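Craft room, Flirkham – table and surfaces check
November. Checked by Elba Godoy before the Flernadance paper session.

1. Table stable, no rocking. Yes. Leaned on each corner in turn.

2. Edges free of splinters. Passed last time as "fine", which I doubt anyone tested. Ran a cloth along all four sides. It snagged once, near the door end. Sand before next use.

3. Table height 921 mm on the plan. I doubt that too. Measure again.

4. Walkway at least 1095 mm. Yes, with the stools pushed in. With them out, no.
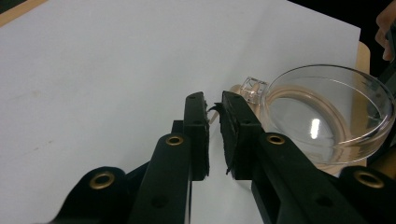
5. Paper laid flat, no overhang into the walkway. The Uleo sheets are sold as lying flat straight off the roll, and I have my doubts about that claim in general. The big white one does lie flat, and there is a narrow strip of bare table left on the right. Faint grey smudge left of the middle, so "clean sheet" is not ticked. Wipe the table before the next one goes down.

6. Paper store. Label says 400 sheets. I would guess about 200. Reorder from Bortolotti, and check the delivery this time.

7. Knives and scissors locked away. Cupboard locked – key left in it. Fail.

Recheck 2, 3 and 7. Item 4 passes only if the stools stay in.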